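Subject: Re: [lisier-list] Doltach season two, is it happening or not?

Sena Lamptey wrote:

> Has anyone seen a proper source for the renewal? My cousin sent me
> a screenshot saying Doltach is coming back with 6 episodes and that
> Chauhan is leaving after the first one. I can't find it on the
> network's page. Also, is Hosville still the main location or did
> they move the whole thing to a studio?

Sena,

The renewal is real. It went up on the production company's news page in March, two short paragraphs with no cast list. The screenshot your cousin sent has been passed around the fan groups for a while and gets the episode count wrong. The order is for five, one fewer than last time. The fifth is supposed to run long, so the total screen time should come out close to the first season.

On Chauhan, I have found nothing that says the character is leaving. The news page says the story picks up "the morning after the ferry," and that has to include Chauhan, who was the only one left on the dock. I think the rumor started with the podcast interview where the head writer said one of the leads would be "away for a stretch." That could mean anyone. My own guess is Lisier, who has the court date hanging over him.

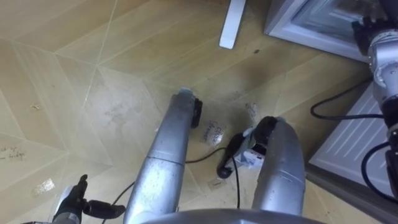
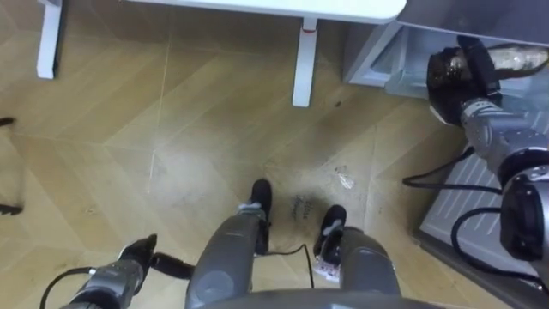 Reading time: 2 minutes

Hosville stays. The town council minutes list a road closure request for the harbor street and the lot behind the old bank, both used in season one. The interiors are a different matter. The police station set was taken down after the first season wrapped and will be rebuilt indoors, so expect the hallway to look a little different. I hope they keep the bad lighting.

No air date yet. Last time there were 50 weeks between the announcement and the first episode, and I would plan on something similar. The network has put the first season back on its streaming service, with the recap cut as a separate video. Skip the recap. It leaves out the whole warehouse story, and the finale makes no sense without it.

One request for everyone on the list. We are up to 876 members now and many of them joined recently and are still on episode two or three. Please put the word SPOILER in the subject line if your message gives away anything past the ferry. I have let a few slide this month, mine included.

If anyone gets hold of the casting notice for the new judge, send it to the list with the link and not a screenshot.

Regards,
list admin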